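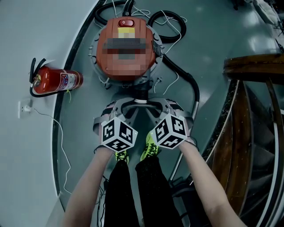 Right, lime plaster. A few people asked how the back bedroom went so I'm putting it all in one thread. Short version: the old gypsum is off, the lime is on, and it took far longer than I'd planned. If you only take one thing from this, sort your dust out before you touch a wall. Get a proper canister vacuum, an orange one with a red switch on the lid is easy to spot on a messy floor, and do the boards and the brick every evening.

Background for new followers. The house is a brick end terrace in Hudberg, solid walls, no cavity. Someone in the past skimmed the back bedroom in gypsum over a cement render, then put vinyl paint on that. The chimney wall had a brown patch the size of a tea tray and the paper wouldn't stay up.

I had two quotes for an injected damp course. I didn't go for either. The gutter at the back had been dripping down that wall for years and the cement was holding the water in. So: gutter first, then leave it alone for a bit, then hack off.

Hacking off. Bolster and lump hammer for most of it. I borrowed an SDS drill for the chimney breast and wished I hadn't, it took the faces off several bricks before I noticed. Go in low and flat. The cement comes away in plates once you find an edge.

Rubble bags are heavier than you think. Fill them a third full. I filled the first lot to the top and then had to tip half of it back out on the landing to get them down the stairs.

Next bit is boring but it matters. Brush the wall down top to bottom with a stiff brush, vacuum it, rake out the loose mortar, vacuum it again. Lime will not grip on dust. Mask on throughout, a proper fitted one, and open the window even in winter.

On materials. I used Pirkik, a ready-mixed hydraulic lime with hair in the base coat. It came from Gullia, the merchant out past the railway bridge. They'll let you have part pallets, which the bigger place wouldn't. Total for the room was £389 including the finish coat and delivery. Sand and tools on top of that.

I know you can mix your own for less. I did the sums and for one room it saved me hardly anything once I'd added up the mixer hire.

Saodah Kwok did the first wall with me. She's a plasterer two streets over and charges for a morning's teaching, which I'd recommend to anyone. I'd watched plenty of videos and still had my trowel at the wrong angle.

Things she corrected: too much on the hawk, too much pressure at the start of the stroke, not enough water on the brick. She had me damp the wall the night before and again an hour before we started. It drank far more than I expected.

Base coat went on at 20 mm in the deep parts, built up in two goes. Don't try to fill a hollow in one. I did on the window side and it slumped overnight. Had to scrape it off, which wasn't difficult, just annoying.

Key it with a scratcher while it's still soft. Diagonal lines, not too deep. I used a lath with nails through it.

Then you wait. People always ask how long and I can only say what I did. The base coat had a bit over a fortnight, with damp hessian hung over it for the first 5 days and a light mist morning and evening. If it dries too quickly it cracks. No heaters, no dehumidifier. The radiator in that room stayed off and I slept in the front.

Humidity in the room was sitting at about 65 per cent for most of that. I kept the door shut and the window on the latch.

I did get cracks, small ones by the door frame. Saodah said to wet them and rub them back with a wooden float while the plaster was still green. That closed most of them. The one that came back was over an old timber lintel and I should have put mesh across it.

Finish coat is a different job altogether. Thin, two passes, wait until your thumb leaves a mark but nothing sticks, then float it up. I was too early on the first wall and too late on the second. The chimney wall is the best one because I did it last.

It isn't flat like gypsum. If you hold a torch along it you'll see every wobble. I like that, my brother doesn't.

Paint. Someone asked if you can use ordinary emulsion. Please don't, you'll be back to where I started. Limewash or a clay paint. I'm doing limewash, thinned a lot, five coats, and the colour is called Yusof, which is a sort of pale oatmeal. It goes on looking like dirty water and comes up as it dries, so don't judge it with the brush in your hand.

Cost again because I keep getting asked in messages. £389 for lime. The morning's teaching and the gutter were separate and I'd rather not put Saodah's rate on here, ask her yourself. Skip was shared with next door.

What I'd do differently: mesh over the lintel, no SDS anywhere near old brick, and lay the floor protection right up to the skirting and tape it. I've still got lime in the gaps between the boards and it will be there when I sell the house.

The brown patch hasn't come back so far. I'm not calling it fixed until it's been through another wet spell. Next room is the box room, and that won't be until May at the earliest. If you've done lime over old laths and not brick, tell me how you got on, I've got a ceiling to think about.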